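Grip point rules for artificial flowers: how strict are you?

stedalow_bench
Posted Monday, 9:14 am

Hello all, and sorry in advance for the length, I never learned to write a short post. We're putting together a written handling standard for the flower-sorting cell at our Andholm shop (silk and plastic stems, mixed bunches, one arm with a two-finger gripper and a wrist camera), and I'd love some opinions before I print it and tape it to the wall where everyone will ignore it.

Draft rule 4 says the fingers may only close on the stem, never on a leaf, petal or joint. Rule 5 says the operator has to check the wrist view before any new type of stem goes into a run. I'm happy with both of those. What I can't settle is where on the stem, because so many of ours are half wrapped in floral tape and half bare.

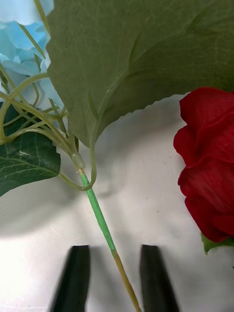
Wrist view, fingers open around the lower stem, hydrangea and big leaf above.

My feeling is that the bare part down low is the right place. It keeps the fingers well away from that little plastic connector, and if the tips scuff anything it's a part that ends up down inside a vase anyway. But I've been wrong before!

----

marguerite_k
Posted 10:02 am

What a pretty thing to have on a work forum! I'd go the other way, though. We grip on the tape wherever there's enough of it. The thin core is a lot easier to put a bend in, and once it has a kink you never quite get it out. We scrapped 30 stems in November learning that.

----

Sakda Saithong
Posted 10:40 am

I wrote the version we use at Jitpraphai, so take this with the usual grain of salt. We don't name a part of the stem at all. We say "closest straight section to the balance point, clear of any joint," and then we cap the closing force at 30 percent until somebody signs off on that product. With a heavy head like a hydrangea, a low grip lets the whole thing swing on the lift, and then your leaf is dragging through the rose next door.

I'd add a rule on neighbors too, by the way. Our runs stop if another flower is inside the lift path. People grumbled for a week and then got used to it.

----

stedalow_bench
Posted 11:25 am

Oh, the swing is a fair point, and I hadn't thought about the rose at all. Marguerite, were you at full force when you got the kinks, or turned down?

----

marguerite_k
Posted 11:51 am

Turned down to 70 percent, which I suppose is still a good squeeze on something that thin. So maybe Sakda and I are closer than I thought. I still don't love bare wire.

----

sevside_tom
Posted 1:17 pm

I'll be the grouch. Stopping for every neighbor would kill us, we'd never finish a bin. We slow the first bit of the lift way down and let the leaves slide past each other, and that's been fine for 1,288 picks on the current batch. Please don't put a hard stop in a standard that other shops are going to copy.

----

Sakda Saithong
Posted 1:33 pm

Tom, I'd accept a slow lift if it's written down with a number and tested on that product. "We go slow" isn't a rule.

----

stedalow_bench
Posted 2:08 pm

Okay, here's where I am with rule 4: straight section, clear of joints, bare core allowed only at 30 percent or under, and 200 trial picks before a new stem type goes live. For neighbors I'll write it as stop or tested slow lift, shop's choice. Tom, would you send me your lift speeds? I'll post the new draft once I've typed it up.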